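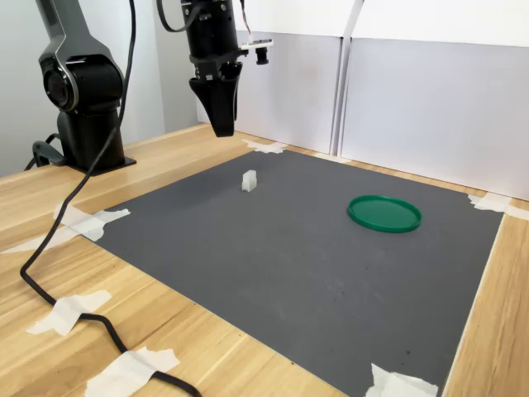
The Stanon table mat is the plain gray one, and we love it! It lies flat, small parts show up well on it, and a strip of masking tape at each corner will hold it to a wooden top.

Pale pieces are where it really shines (try frosted plastic).

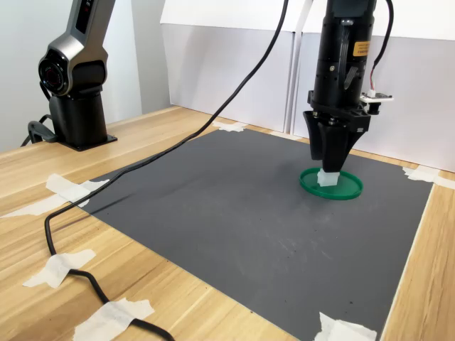
Small frosted cube in a green lid, on the gray mat

Item 802 comes in one color. It's a working surface and it'll pick up marks, but faint scuffs like these sit quietly in the mottled gray. 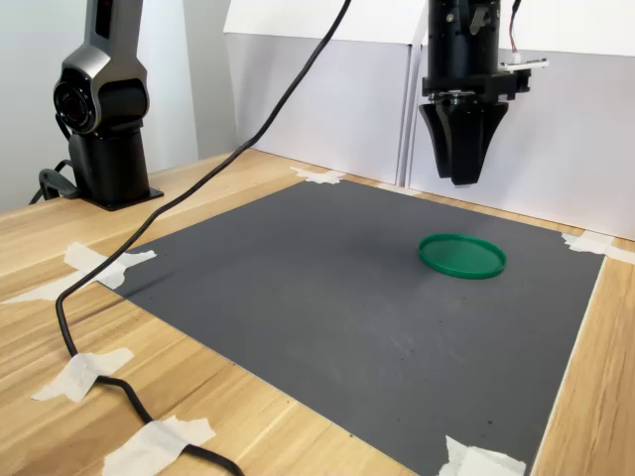 Ships rolled, 9 to a box. 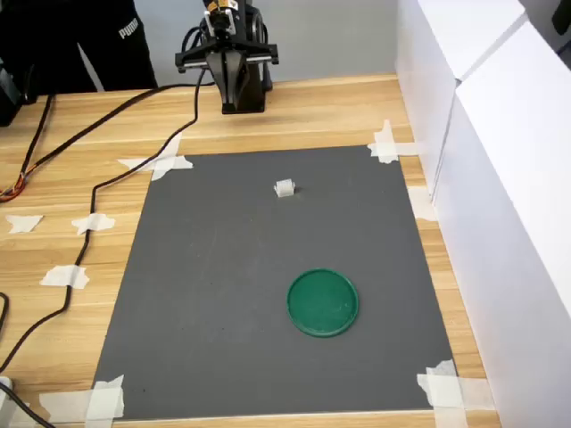 Fouad Fahmy wrote to say he's had his since August and wants a second one for the other bench.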